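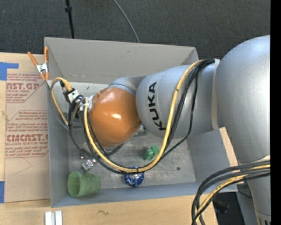
Last updated: July 3, 2020

Hollmann Two-Drawer Sorting Cabinet: Review After a Winter and a Spring

I bought the Hollmann sorting cabinet in December to get the screws, hinges and picture hooks out of the coffee cans they had lived in since we moved to Okthorpe. It has been in daily use since then. I paid full price for it at the hardware store and have no connection with the company.

What you get

The cabinet comes flat in one box. Inside are the steel shell panels, two deep drawers, a set of plastic dividers, a bag of fasteners and a folded instruction sheet. You need your own Phillips screwdriver. A rubber mallet helps with the back panel, which fits tightly into its groove.

Assembly took me one evening. The instructions are drawings only, and most of them are clear. Step 3 is the exception. It shows the drawer runners from behind, and I put both of them on upside down the first time. If the small plastic stop is at the front, you have it wrong. Check this before you put the top panel on, as you have to take the top off again to reach the runner screws.

Drawers

The drawers are the best part. They run on ball bearings and pull out all the way, so you can get at the back row without taking anything out. Mine are loaded with wood screws and drywall anchors, which is a fair amount of weight, and they still close with one hand.

They don't lock, and there is no soft close. If you push hard, the drawer hits the back and the small parts jump from one section to the next. I glued a strip of felt inside the back panel and that cured most of it.

Dividers

I like these less. They slide into slots along the drawer walls and can be set wide or narrow, but they stop a little short of the drawer floor. Wood screws stay put. Finish nails and flat washers slip under. I cut a piece of shelf liner to fit the bottom of each drawer, and the washers now mostly stay where I leave them. A cabinet in this price range should come with a liner.

The label holders on the drawer fronts are thin clear plastic. One cracked when I slid a card into it. Hollmann sent a replacement by regular mail and didn't ask for a photo or a receipt.

Finish

The paint has held up well. I keep the cabinet in an unheated garage and there is no rust, including along the bottom edge where snow melts off the car and runs toward the wall. The handles have a few scratches from my ring. The rubber feet leave black marks on a painted floor, so put something under them if you care about that.

Compared with the Kalton and the Womo

Before this I had a Kalton cabinet with many small clear drawers. It was cheaper and you could see what was in it, but the drawers were too shallow for hinges and the whole thing tipped forward unless it was screwed to the wall. It is now in the laundry room holding buttons and thread.

A neighbor has the Womo, which is sold as holding more than 1,000 small parts. It is wider and takes up most of a bench. The drawers feel about the same as the Hollmann's. The Womo dividers reach the floor, so if you mainly store nails and washers, I would look at that one first.

Would I buy it again

Yes, for screws and hardware. For very small parts, no. I would also wait for a sale, as the store here marked it down in the spring.

Good: smooth full-length drawers, solid paint, quick help with a broken part.

Bad: gap under the dividers, weak label holders, one confusing drawing in the instructions.

Rating: 3.5 out of 5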